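Dunbar Glass Board
Item 447

Glossy glass board with a faint mint tint. Slightly beveled edges, let a bit of light thru. Smooth top, good for rolling dough or just keeping a knife off your counter. Wipe it, rinse it, stand it up to dry. Lies flat on the table.

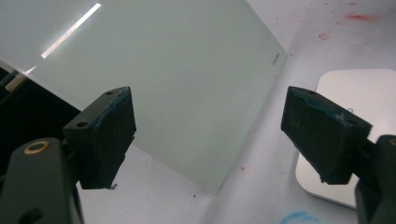 Care and shipping
Hand wash only pls. No hot pans straight off the burner. Knives go dull faster on glass, keep your good ones for wood.
Ships in 4 days, double boxed. Chipped on arrival? Email Jeanie Lennox within 11 days, keep the box. Next batch from Stindport in April, smaller size is sold out untill then.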